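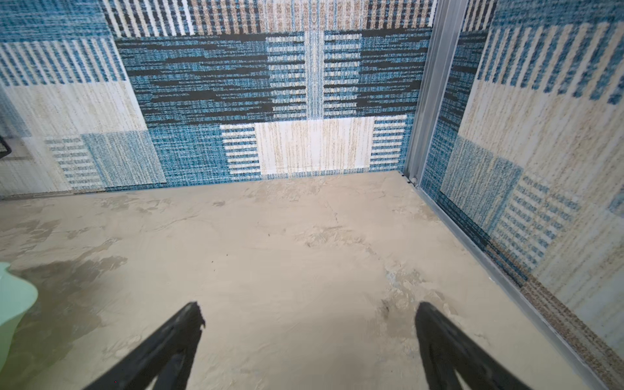
Lokham Fruit and Table Group
Minutes of the June meeting, Alport Room, 7 pm

1. Welcome and last minutes
The chair welcomed everyone warmly, and was especially pleased to see new faces from Drultance. The last minutes were agreed once the spelling of Hyvönen had been put right - with apologies to our friends there.

2. The display corner
There was a long and good-natured talk about the patchwork cloth on the walls. Most of us like the blue and cream very much, though one member felt it was a lot to look at behind fruit. It was agreed to keep it until the autumn show and then think again.
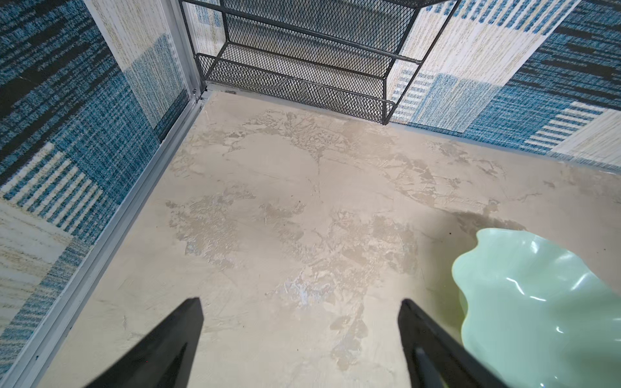

The display corner, with the pale green bowl and its wavy rim.

The marbled floor was thought a kind background for anything green or red. Its smudges will be gone over with a soft cloth before the show.

3. Fruit for the table
Grapes, red apples and an avocado were all spoken up for, and we had a happy twenty minutes on what belongs in the bowl and what looks better beside it. The feeling was that grapes like room to trail.
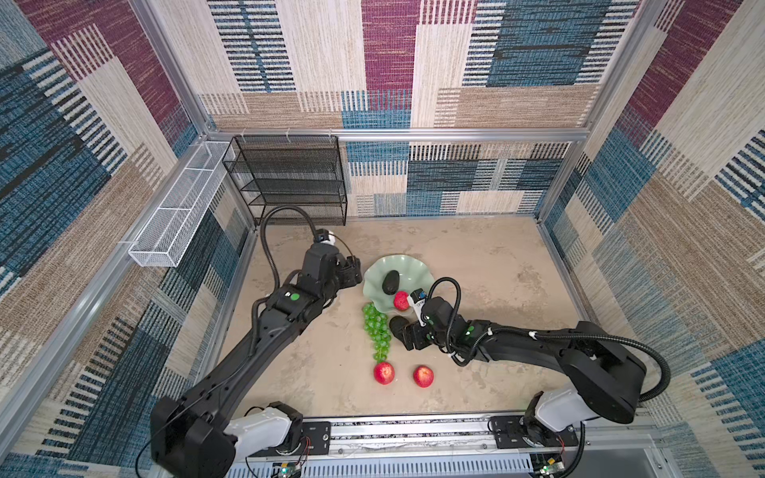 4. Money
The balance stands at £149 after the hall hire. A second bowl was suggested at £20 and agreed with very little persuading.

5. The avocado question
A member asked if so dark a fruit gets lost among the others.

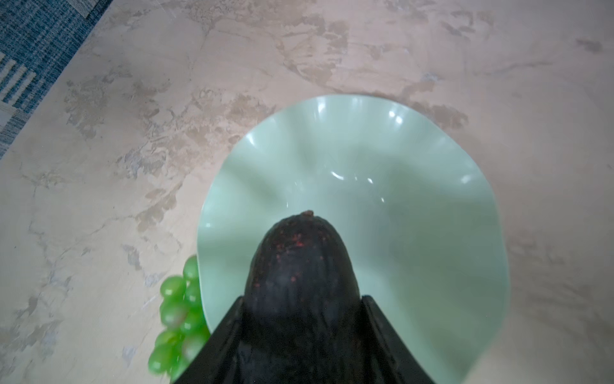
Lokham Minutes - Page 2

Several people said no, it sets off the pale green of the dish beautifully, and the speckles near the top are worth a closer look. Agreed to keep it.

6. Any other business
Please bring your own mugs next time. The meeting closed at 8.40 pm.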